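Bernulgate Housing Association
Guidance for Residents and Site Staff
Preparing a Room for Inspection at the End of a Tenancy

This guidance sets out the steps to be followed before a room or flat is handed back to the Association. It replaces the sheet issued in December and applies to all properties in the Bernulgate and Clirnness areas. Residents who follow it in order will find that most of the work can be done over two days.

1. Giving notice and booking the inspection

Notice must be given in writing. The notice period is 28 days unless the tenancy agreement states otherwise. Once notice has been received, the lettings office will send a form offering a choice of inspection times. Please return the form within seven days. If no choice is made, the office will set a time and write to the resident to confirm it.

The inspection is carried out by a member of the property team. Residents are encouraged to attend, and may bring another person with them. Anyone who cannot attend should name a representative on the form.

2. Finding the original inventory

Every tenancy begins with a signed inventory. It lists the fittings, the state of the walls and floors, and any marks or damage noted at the time. The inspection is a comparison with this document, and it is worth reading it before any cleaning or repair is started. Copies can be requested from the lettings office by quoting the tenancy number.

Where an item was recorded as worn or marked at the start, the resident is not expected to improve it. Where an item has been replaced during the tenancy, the receipt or the repair reference should be kept with the inventory. 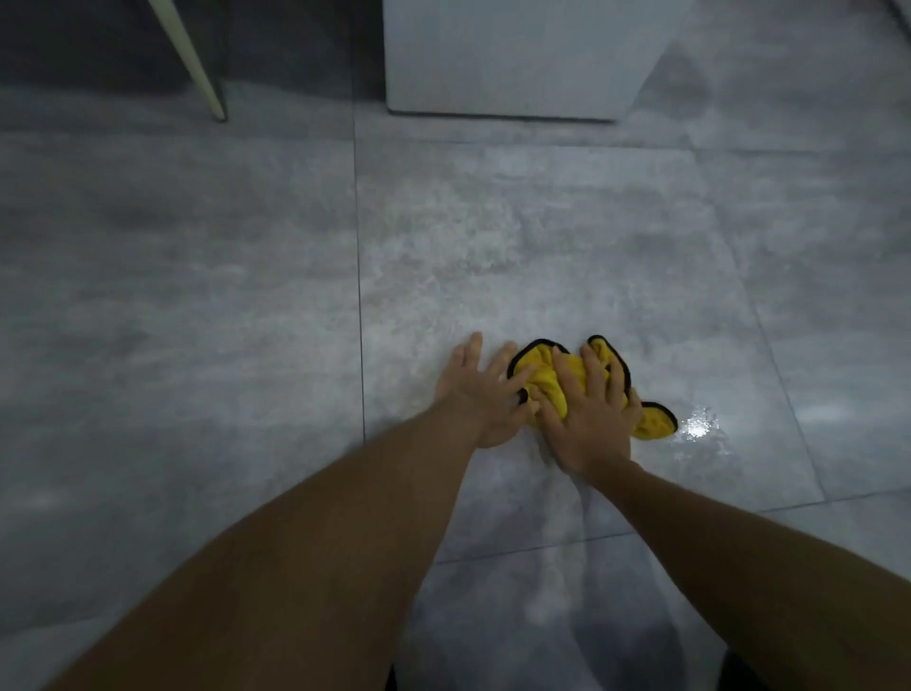 What happens if the original inventory cannot be found?

The lettings office will search its own records first. If no copy exists, the inspection will go ahead and the Association will not make a deduction for the condition of fittings, although charges for unpaid rent may still apply.

3. Clearing belongings

All personal belongings must be removed, including items kept in lofts, sheds and shared cupboards. Furniture supplied by the Association should be returned to the room in which it is listed. Large items for disposal should be booked for collection by the council at least two weeks ahead – these collections fill quickly in the summer.

Items left behind are stored for a limited period and then disposed of. The cost of removal may be taken from the deposit.

4. Cleaning

Work from the top of each room to the bottom, finishing with the floor. Kitchens should be emptied and the inside of each cupboard wiped. Ovens, extractor covers and fridge seals are the items most often marked down. Fridges and freezers should be switched off, defrosted and left with the doors open.

Hard floors should be swept and then washed with a mild cleaner suited to the surface. Carpets should be vacuumed, including under furniture. Professional cleaning is not required.
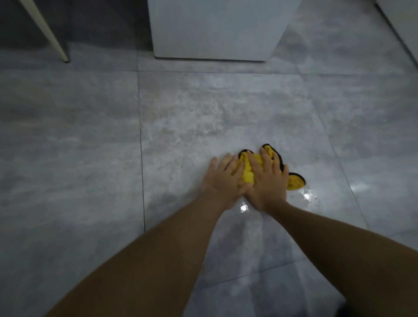
Windows need only be cleaned on the inside. Residents on upper floors must not attempt to reach the outer panes, which are covered by the Association's own contract.

5. Small repairs

Picture hooks and adhesive strips should be taken down. Small holes may be filled, but residents should not repaint part of a wall, as new paint seldom matches the old. Light bulbs should be working. Any fault with heating, wiring or plumbing must be reported to the repairs line and must not be dealt with by the resident.

6. Meters and keys

Take a reading from each meter on the last day and write it on the back of the inspection form. The reading should be copied in full, with the date beside it; a reading of 3,097, for instance, should not be shortened. Suppliers should be told separately.
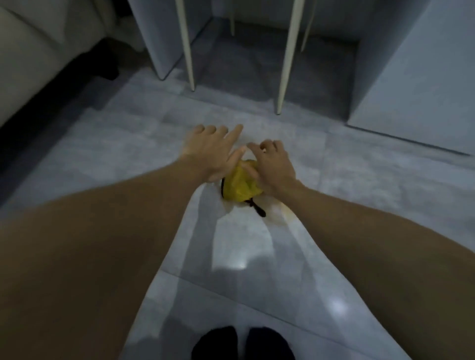

Page 7

All keys, fobs and permits must be handed in at the inspection or at the lettings office by noon on the final day. Rent continues to be charged until the keys have been received.

7. After the inspection

A written report is sent to the resident's new address. If a deduction is proposed, the report will state the item, the room and the sum. Residents who disagree should reply in writing within 14 days, enclosing any receipts or photographs they wish to be considered. Disputed cases are reviewed by Leopoldo Figueroa, Head of Lettings, or by another manager who has had no part in the inspection.

Questions about this guidance should be sent to Leobardo Beltrán at the lettings office.

Last reviewed: 2018-07-29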